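Ticket 622: Wikenance members' app drops off the gym wifi
Opened by: Ikechukwu Adebisi
Status: reopened

Holger Holmgren closed this in June as "router too far from the weights area". I don't buy it. My phone holds a signal there all morning. The booking app still logs people out after 39 minutes, and a weak signal wouldn't keep time like that.
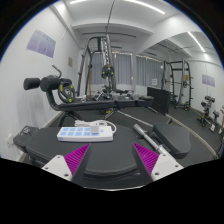 Skollbridge support then told us to restart everything and wait 72 hours. We did. Same fault, same 39 minutes. They now suggest paying for the bigger plan, which allows 50 devices. We've never come near the limit we have.

Holger, please check the session timeout on the Starbridge login page before anyone spends money. Leaving this open until I see the setting myself.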